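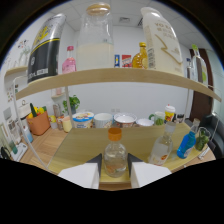

안녕하세요! 저는 Cloterham에서 '남은 반찬 일기'라는 작은 생활 기록 프로젝트를 꾸리고 있는 마틸드 로샤(Matilde Rocha)라고 해요. 포르투갈 이름인데 글은 왜 한국어냐고 물으시는 분이 꼭 계셔서 미리 말씀드리면, 저는 전주에서 중학교까지 다녔고 지금도 잠꼬대는 한국어로 합니다. 이번에 저희가 참여자를 찾고 있어서 글을 올려요. 조금 길지만 끝까지 읽어 주시면 정말 고맙겠습니다. 바쁘신 분은 맨 아래 신청 방법부터 보셔도 괜찮아요!

무슨 프로젝트냐면

집에서 밥해 먹는 사람들이 냉장고와 선반에 뭘 쟁여 두고, 그게 결국 어떻게 되는지를 같이 적어 보는 모임이에요. 먹었는지, 잊어버렸는지, 국물에 넣어 버렸는지, 옆집에 줬는지. 레시피 모임은 아니고요, 살림 고수를 뽑는 자리도 아닙니다. 작년에 처음 했을 때 신청서에 "저는 요리를 못하는데 괜찮을까요"라고 쓰신 분이 너무 많았는데, 네, 괜찮습니다. 라면에 계란 넣는 정도면 충분해요. 계란을 안 넣으셔도 됩니다.

시작은 좀 시시했어요. 제가 이사를 하면서 찬장 뒤에서 제 글씨로 '먹지 말 것'이라고 적힌 통을 발견했는데, 왜 먹지 말라고 했는지가 도무지 기억이 안 나는 거예요. 아까워서 그랬는지 상해서 그랬는지! 그날 밤에 같이 사는 베로니카(Veronika Hofstetter)한테 이 얘기를 했더니 자기도 비슷한 통이 있다고 하고, 그러다 보니 새벽까지 서로의 집 부엌 얘기를 하게 됐어요. 베로니카네 할머니는 피클 국물을 절대 안 버리셨대요. 우리 외할머니는 동치미 국물을 그렇게 하셨고요. 이런 얘기가 어디에도 안 적혀 있는 게 아깝다 싶어서 친구들한테 공책을 돌린 게 첫 회였습니다.

첫 회에 모인 일기가 123편이에요. 짧은 건 한 줄이고 긴 건 손으로 쓴 걸 옮기는 데 한나절이 걸렸어요. 그중에서 허락해 주신 53편을 묶어 작은 책자로 냈고, 지금은 Toprak이라는 동네 찻집에 가시면 읽어 보실 수 있어요. 창가 쪽 책꽂이에 꽂혀 있는데 가끔 누가 화장실 앞 탁자에 놓고 가니까 안 보이면 거기도 한번 봐 주세요.

이번에는 뭘 하나요

이번 회 주제는 '조금 남은 것'으로 정했어요. 병 바닥에 한 숟갈 남은 양념, 반 토막 남은 무, 두 끼째 데우는 찌개, 누가 선물로 줬는데 뚜껑만 열어 본 소스 같은 것들이요. 저는 된장 통 바닥을 긁을 때의 그 기분을 꼭 누가 좀 써 주셨으면 해요. 새 통이 옆에 있는데도 굳이 긁게 되잖아요.

기간은 6월 한 달이고, 참여하시는 분은 이런 걸 하시게 됩니다.

먼저 일기를 쓰세요. 매일 쓰실 필요는 없고 일주일에 두 번이면 됩니다. 길이는 정말 마음대로예요. "시금치 버림. 미안함." 이것도 지난번에 들어온 일기이고 저는 이 글을 아주 좋아합니다. 손글씨도 되고 휴대전화 메모도 되고, 말로 하는 게 편하시면 음성으로 녹음해서 보내 주셔도 돼요. 녹음은 저희가 받아 적어서 다시 보여 드립니다.

그다음은 모임이에요. 한 달 동안 온라인으로 2번 모입니다. 저녁 8시에 시작해서 한 시간 조금 넘게 하는데, 밥을 아직 못 드셨으면 드시면서 들어오세요. 카메라는 끄셔도 되고요. 첫 모임에서는 서로 인사하고 일기를 어떻게 쓰면 덜 부담스러운지 얘기하고, 두 번째 모임에서는 각자 한 편씩 읽습니다. 읽기 싫으시면 다른 사람이 대신 읽어 드려요. 오잔(Ozan Aksoy)이 목소리가 좋아서 대독을 많이 맡는데, 한국어 발음은 아직 연습 중이라 '깻잎'에서 한 번씩 멈춥니다. 너그럽게 들어 주세요.

마지막으로 6월이 끝나면 제가 한 분 한 분께 전화로 이야기를 여쭤봐요. 삼십 분쯤 걸리고요, 정해진 질문지가 있긴 한데 지난번에 그걸 끝까지 다 여쭤본 적이 한 번도 없어요. 늘 어머니 얘기나 자취 시절 얘기로 빠지거든요. 저는 그게 좋습니다.

어떤 분을 찾나요

집에서 일주일에 몇 번이라도 직접 끼니를 챙기시는 분이면 돼요. 혼자 사셔도 되고 식구가 많아도 되고, 기숙사나 셰어하우스처럼 부엌을 같이 쓰시는 분은 특히 반가워요! 지난번에 공용 냉장고 얘기가 몇 편 안 들어와서 못내 아쉬웠거든요. 만 열여덟 살 이상이셔야 하고, 한국어나 영어 중 편한 말로 쓰시면 됩니다. 섞어 쓰셔도 상관없어요. 튀르키예어로 쓰고 싶으시면 뮈제이옌(Müzeyyen Kırmızıgül) 선생님이 봐 주실 수 있습니다. 선생님은 책자 편집을 맡고 계신데, 문장을 고치시기 전에 꼭 글쓴이에게 물어보시는 분이니까 안심하세요.

어디 사시는지는 상관없습니다. 다만 모임 시간이 한국 시간 기준이라 멀리 계신 분은 시차를 한번 따져 보시고 신청해 주세요. 지난번에 Londutstead에서 들어오신 분은 점심을 드시면서 저희 저녁 이야기를 들으셨는데, 본인 말씀으로는 그게 더 재미있었다고 하시더라고요.

이런 분께는 조금 안 맞을 수 있어요. 음식물 쓰레기를 줄이는 요령을 배우고 싶으신 분, 식단 관리를 하고 싶으신 분이요. 저희는 서로의 부엌에 훈수를 안 두기로 약속하고 시작하거든요. 누가 유통기한 지난 두부 얘기를 해도 "그거 드시면 안 돼요!" 대신 "그래서 어떻게 하셨어요?" 하고 물어봅니다. (정말 위험해 보이면 제가 따로 조용히 연락을 드리긴 해요.)

드리는 것

많이 못 드려서 죄송하지만 솔직하게 적을게요. 끝까지 함께해 주신 분께는 책자 2부하고 작은 사례비를 드립니다. 금액은 신청하신 분께 보내는 안내문에 적어 두었으니 보시고 결정하셔도 늦지 않아요. 일기를 쓸 공책도 원하시면 우편으로 보내 드려요. 벤트(Bent Toft)가 손으로 묶은 공책인데 종이가 두꺼워서 국물이 튀어도 꽤 버팁니다. 해외로 보내는 우편은 시간이 좀 걸리니까 공책이 필요하신 분은 서둘러 신청해 주세요.

일기의 저작권은 쓰신 분께 그대로 있습니다. 책자에 싣는 건 따로 여쭤보고, 싫다고 하시면 안 실어요. 이름 대신 별명을 쓰셔도 되고요. 지난 책자에 '대파왕'이라는 분이 계신데 저희도 성함은 안 밝히기로 했습니다. 중간에 그만두고 싶으시면 이유 없이 그만두셔도 되고, 그때까지 보내 주신 글을 지워 달라고 하시면 지워 드립니다.

함께 일할 분도 한 분 찾아요

참여자 말고 정리 도우미도 한 분 모십니다. 들어온 글을 옮겨 적고, 녹음을 받아쓰고, 모임 날 접속이 안 되는 분께 링크를 다시 보내 드리는 일이에요. 한 주에 5시간이고 시급은 따로 안내드려요. 재택으로 하시면 되고, 첫 주에는 제가 옆에서(화면 옆에서요) 같이 합니다. 맞춤법을 잘 아시면 좋지만 그보다는 남의 말투를 그냥 두실 수 있는 분이면 좋겠어요. 누가 '쪼끔'이라고 쓰면 '쪼끔'으로 옮겨 주시는 분이요. 자료는 Prurotard라는 공동 폴더에 모아 두는데 이름만 거창하지 그냥 폴더예요. 컴퓨터를 잘 못 다루셔도 금방 익히십니다.

자주 물어보시는 것들

사진을 꼭 찍어야 하냐고 물으시는데, 안 찍으셔도 돼요. 찍고 싶으시면 보내 주시고요. 잘 나온 사진을 고르실 필요도 없어요.

가족 얘기를 써도 되냐는 질문도 많았어요. 쓰셔도 되는데, 책자에 실을 때는 가족분께도 한번 여쭤봐 주시면 좋겠어요. 지난번에 어떤 분 남편께서 본인이 김치볶음밥을 망친 사람으로 나온 걸 책에서 처음 아셨거든요.

채식하시는 분, 알레르기가 있으신 분, 종교 때문에 안 드시는 게 있으신 분도 당연히 환영이에요. 모임에서 뭘 같이 먹는 순서는 없습니다.

그리고 저는 버리는 게 거의 없는데 쓸 게 있을까요, 하시는 분! 있어요. 어떻게 하면 안 남는지가 저는 너무 궁금해요. 저는 두부 반 모가 늘 남습니다.

신청하시는 방법

저희 페이지의 신청란에 이름이나 별명, 연락받으실 곳, 그리고 지금 부엌에 조금 남아 있는 것 하나를 적어 주세요. 마지막 칸은 심사용이 아니고 그냥 제가 읽고 싶어서 만든 칸이에요. 도우미에 지원하시는 분은 같은 신청란에 '도우미'라고 적으시고, 하실 수 있는 시간대를 알려 주세요. 이력서는 안 보내셔도 됩니다.

신청은 5월 말까지 받고, 답장은 제가 하나하나 직접 드려요. 저녁에 몰아서 쓰다 보니 밤 11시에 메일이 갈 수도 있는데 놀라지 마시고 편하실 때 읽어 주세요. 자리가 다 차면 다음 회 대기 명단에 올려 드릴게요. 다음 주제는 아직 못 정했어요. 벤트는 '냉동실'을 밀고 있고 저는 '국물'을 밀고 있으니까, 신청하시면서 어느 쪽이 좋은지도 한 줄 적어 주시면 고맙겠습니다!

마틸드 드림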